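The Back Bedroom, Before the Guests Come

We rent out the back bedroom at Wandari a few times a year, mostly in June and again around the holidays, and every time I promise myself I'll keep it nice in between (I never do!). I gave myself 30 minutes with the radio on and went over by 16, mostly from stopping to fold things that could have waited.

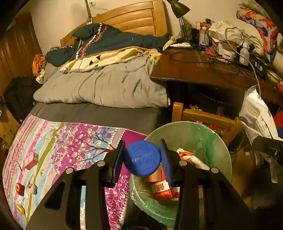
What do you do first when a bedroom has gotten away from you?
Trash before anything else, then clothes, then the bed, and leave the floor for last so you only sweep it once.

A blue bottle cap over the green wastebasket, with a food packet and some crumpled paper already in there. The quilt with the trees is my favorite thing in the whole house, and if you look over by the left side you'll find a little red birdhouse and an apple. The teal jacket on top of the blankets still needs a hook, and I do love that zigzag stripe.

The quilt gets washed on cold and dried over the porch rail, which takes most of a sunny day, and I'm always sorry to see the bed without it. More rooms are coming as I get to them, the kitchen next and then the hall closet, which may need a whole page to itself.

Posted Nov 20, 2024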